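Open Day at the Vasar Soap Works

May 13, 2018

I've been buying Vasar bars for years (the oatmeal one, mostly, and the clove one when it gets cold), so when a card fell out of my last order saying they were opening the workshop for a day, I put my name down that same night. I had to drive 44 miles each way and I'd do it again!

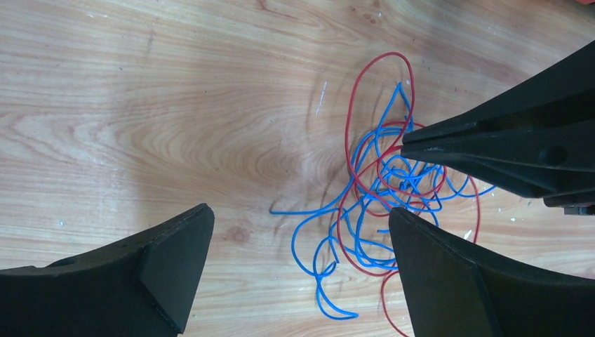 6 min read

You come in through the packing room, and the smell hits you before you've got your coat off. Lavender first, then something sharp and green that I couldn't place. Our guide was Ewurabena Kwofie, who started out making bath salts in her kitchen and now runs the whole blending side. She told me the green one was petitgrain, from the leaves and twigs of the bitter orange tree. I wrote it on my hand so I wouldn't forget.

There were 12 of us in the group and we all got to stand right up by the pouring station. They make cold process soap, so the oils and the lye solution get mixed until it looks like thin pudding, then the scent goes in and it all gets poured into long molds. Ewurabena let us smell the batter before and after the scent was added. Before, it's a bit like candle wax and olives. After, I wanted to eat it. The bars then sit on racks to cure, and she likes to leave hers for 60 days, longer than I ever leave mine at home. No wonder my bars turn to mush in the shower.

The blending bench was my favorite part. Everybody got a little glass bottle, a stack of paper strips and as many oils as we wanted to try. I went way overboard and ended up with roughly a teaspoon of something that smelled like a cough drop. Second try was better: bergamot, cedar and the tiniest bit of clove. The lady next to me made a rose and black pepper one that I'm still jealous of.

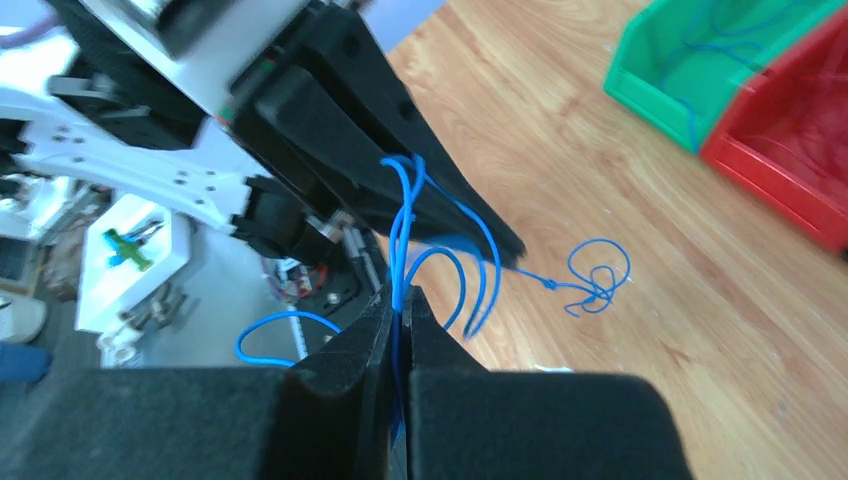 Wrapping was the last stop, and I learned I've been doing my gift soaps all wrong. You want paper that breathes, folded snug at the ends, and a tie that holds without denting the bar. I usually fight with fat satin ribbon. Something as thin as that blue wire up there would sit a lot neater, and I've got a spool of narrow blue cord at home that's going on every bar I give away this year. Ewurabena folds one in about the time it takes me to find the scissors.

The shop table was set up by the door, of course. I came home with a Kivow shampoo bar, two clove soaps and a bag of the Hiteck bath salts, which come in a very plain tub and smell of eucalyptus. They were out of the oatmeal. The tour was free, the blending bench cost 6 dollars, and parking is on the gravel lot behind the building, so wear flat shoes. They're planning another one in July, and you can sign up at the counter or with the card in your order.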